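Moths in the airing cupboard, what worked for you?

tatty_socks
Found holes in two jumpers last night and I'm gutted, one of them was my good lambswool. We're in an old terrace in Fendton, carpets everywhere, and the bedroom's the worst. Has anyone beaten clothes moths without getting a firm in? Tatonik quoted me £503 for the whole house and I nearly choked on my tea.

Pennywhistle66
Freezer! Bag everything up, squeeze the air out, leave it in for a fortnight. I did every woolly I own in December and haven't had a hole since. You do need room in there though — we lived on tins.

grumblebee
Freezing's fine for jumpers but it won't touch the carpet. They'll be under the bed and along the skirting, where the hoover never goes. I'd pay the £503 tbh. I mucked about for 5 years with sprays and spent more than that.

tatty_socks
5 years?? Oh don't. I had the bed pulled out this morning and there were little cases all along the edge of the carpet, so you're right about that bit. Can't stretch to the full treatment till after Christmas.

Pennywhistle66
Grumblebee, I don't agree, sorry. A crevice tool twice a week and those sticky Zelline traps did ours. What about cedar, has anyone had any joy with it?

marrowfat
Cedar's a waste of money, smells lovely and the moths couldn't care less. I keep small woollies (gloves, baby hats, that sort of thing) in tubs with proper lids, and blankets in zip bags. Wash first, then store, or you're just shutting the eggs in with their dinner. Went through the bedroom today and did the lot. 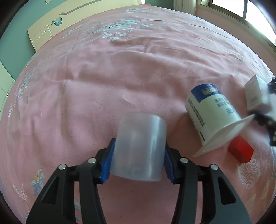 grumblebee
Washing's the bit everyone skips, I'll give you that. Mine went straight for a scarf with soup down it. But I'd still do the carpets before putting a single thing back in the drawers.

tatty_socks
Right, freezer tonight, skirting boards tomorrow. Are the Zelline traps the ones that hang up or the flat ones?

Pennywhistle66
Flat ones, pop one under the bed and one in the wardrobe.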